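Two fingers and a lot of dishes: a chat with Banafsheh Sharifi

I caught Banafsheh on a Saturday to talk about the Drirkarow, the hand-held gripper kit she rents out from Trarkau.

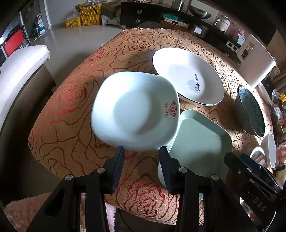

So who rents one? Small robotics teams, mostly, who want plenty of grasping examples before they buy an arm.

"They always start with plates," she told me, laughing. "Then they find out about rims!"

A rental runs 14 days – I'd want longer – and comes with spare finger pads. Her busiest customer sent back over 1,000 clips.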